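I moved the laundry out of the laundry room in October and I have not moved it back. The washer and dryer are still down there, obviously, but all the sorting and folding now happens upstairs on the bed. I had been folding on top of the dryer for years. It's a small surface and it vibrates, and anything I stacked on it ended up on the floor behind the machine by the end of the cycle.

The change started with a back problem. The dryer is a low front-loader and I am tall, so I was bending twice for every piece, once to get it out and once to fold it. My friend Duyên Hầu told me she does everything on her bed with a sheet pulled flat over the mattress. I tried it that evening and finished a full load before the next one was done washing.

The setup is not complicated. I make the bed first. Then I put a plain white textured sheet over the top, one that gets washed so often that I don't care what lands on it. White is useful because most of what we own is dark, and dark socks disappear on a navy comforter. The bolster gets pushed over to the window side. It's the yellow one with the white rectangles and stripes, and I have given up on finding anything that matches it.

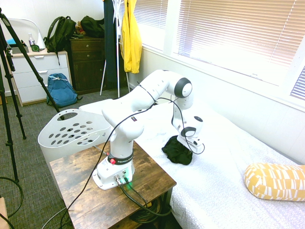
Bed, basket and one black item still to fold.

The blinds stay down for most of the day. The window is big enough that the light comes through them anyway, and it's the best light in the house for telling black from navy. I used to do this under a single bulb in the basement and I sent Tuấn to work in mismatched socks more than once.

The basket is plain white plastic with oval holes down the side and a cut-out handle. I had a fabric hamper from Codberg before that, with a drawstring, and it collapsed every time I set it down. The plastic one stands at the end of the bed and I can tip it over to get at the bottom. I paid less for it than for the hamper.

The little wooden table was in the hallway until last year. The top is dark and scuffed, and I have never refinished it. Tuấn Võ, my husband, wanted to sand it and we bought the sandpaper, which is in a drawer somewhere. It has a lower shelf and it's sturdy for its size, so it has turned out to be worth keeping.

As for the order I do things in, I start with towels, then pants, then shirts, and leave the small stuff for last. Shirts get laid face down with the sleeves folded in, then folded in thirds from the bottom. I know some people roll them. I tried rolling for 2 weeks and my drawers looked like a bakery shelf, and every T-shirt had a crease across the chest.

Black cotton shirts are the ones I leave until the end of the pile. They show every bit of lint, and I like to go over them with a roller while they're spread out on the sheet. If I do it before folding it takes a few seconds each. If I forget, I end up doing it at the front door with my coat on.

A full load takes me 5 songs now, if I don't stop to answer my phone. Towels are faster. Fitted sheets are slower, and I still don't fold them well. I tuck the corners into each other, get something like a rectangle, and put it at the bottom of the stack.

The one real drawback is that the bed has to be clear by night. Twice I have moved a finished pile to the chair at bedtime and then dressed from the chair for the rest of the week. I'm thinking about putting a shelf up on the wall by the closet so the stacks have somewhere to go. Tuấn says he'll measure for it this month.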